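Tindlow Two-Tier Side Table, light yellow wood and white metal

Sold by Carnier Home
Stock status: available, ships flat in one carton
Delivery or store pickup

A small table for the spot beside a chair, the end of a bed or a corner where a bookcase won't go. It has a wooden top, a matching shelf below it, and a white metal frame. People buy it for coffee things and reading matter, so both come up in the notes on this page. 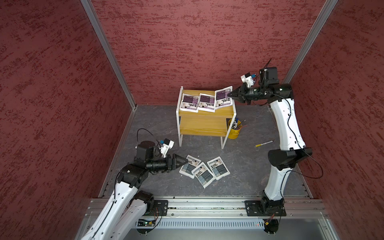
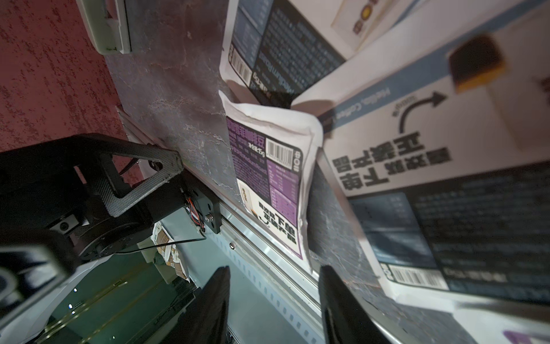
The Tindlow is 40 cm wide. The top and the lower shelf are finished in the same light yellow tone, and the frame is powder coated in white. The thin legs bend at the bottom into runners, so the table rests on two long lines and slides over a rug without catching. On hard floors, use the felt strips from the hardware bag. They stick to the underside of the runners and can be cut with household scissors.

What goes on it

The top is meant for things you pick up and put down all day: booklets, a cup, a phone, reading glasses. The edge is square, with no raised lip, so papers can be slid off from any side. The shelf is better for items that stay put. A short stack of magazines fits there, or a box of single-serve coffee pouches if you keep a kettle nearby.

Please don't put the kettle itself on the table. The finish takes a warm mug on a coaster, but hot metal will leave a ring, and the warranty doesn't cover that.

Pens and markers tend to roll, and a bucket or mug on the floor next to the shelf works better than leaving them loose on the top. We sell the Nekis bucket for this, listed separately under desk storage.

Assembly

Two pieces of wood, 2 side frames, 8 screws and a hex key. The screws are all the same length. Start each one by hand and leave it a little loose until all of them are in, then tighten while the table is standing on a flat floor. If the table rocks, loosen the screws on the lower shelf, press down on the top and tighten again.

The predrilled holes go on the inside face of the frame. On tables from the first production run the holes in the shelf were a tight fit. If yours is one of those, rub a bit of candle wax on the threads.

Care

Wipe with a damp cloth and dry it after. Coffee should be wiped up the same hour - the grounds are worse than the liquid, as they scratch if you rub them. Brush them off first. Marker ink comes off the metal with rubbing alcohol, but do not use it on the wood. For ink on the wood, try a white eraser.

Price and options

Table: $77
Replacement hardware bag: $8
Felt strips, extra set: $2

The same frame is also made with a gray top under the name Sitthichai. The two stack for storage if the runners are turned the same way, although we wouldn't leave them stacked with anything on the shelves.

Questions we get

Can the lower shelf be left off? No. It holds the two sides square.

Does it work outdoors? No. The wood is sealed for indoor use only, and that includes covered porches.

Is the height adjustable? No.

Can it hold a printer? A small one, on the lower shelf. Check the depth of the paper tray first, as many of them stick out in front.

Returns

Tables can be returned unassembled in the original carton. An assembled table can be returned only if a part is faulty, and in most cases we will send the part instead. Write to Fiorella Lombardi in customer service with your order number and a photo of the part. The gray version is back in stock in February.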